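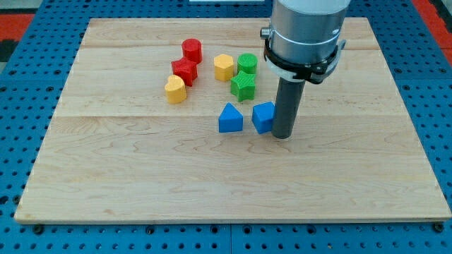
Home Units Readings Assessment Contact

This site uses cookies to remember your place in the unit. Accept Settings

Unit 4 handout: Why wood moves, and what to do about it

Welcome back, everyone. I know a few of you were hoping we'd go straight to cutting joints this week, and we will get there, I promise, but every year I find that an hour spent on moisture saves a good many tears later on (and a good deal of timber).

Wood behaves a bit like a bundle of drinking straws. When the tree is felled those straws are full of water, some of it sitting loose in the hollow middle and some of it bound up in the walls. The loose water leaves first and the board hardly changes size at all. It's only when the walls themselves begin to dry that shrinkage starts, and from then on the board will swell and shrink with the weather for as long as it exists, varnish or no varnish.

The part that catches people out is the direction. Along the grain there is so little movement that you can generally ignore it. Across the grain is another matter, and a board sawn so the growth rings lie flat to the face will move nearly twice as much across its width as one where the rings stand upright. Please keep this in your head when you choose stock for a tabletop!

A worked case. Suppose we have a glued-up panel 888 mm wide, and we allow one per cent for seasonal change. That gives us just under 9 mm of movement, which is plenty to split a panel that has been screwed down hard at both edges. A narrow piece of 200 mm, on the same allowance, moves only 2 mm, and a slotted screw hole will take that up quite happily.

So, for the Molham bench plans, please mark on your drawing where the top is fixed and where it is free to travel. I like to fix the centre and let both edges wander, but the Manninen method in your reader fixes the front edge and sends everything to the back, and I'll accept either as long as the slots match.

Reading before next class: the Grekitz notes on drying sheds, up to page 35, and question 11 at the end of them. The drawing is due 7th February. If your timber is still stacked in the garage, bring a small offcut along and we'll put the moisture meter on it together.

Drerkis Evening Woodwork Program | Contact the office | Copyright, all rights reserved | Back to top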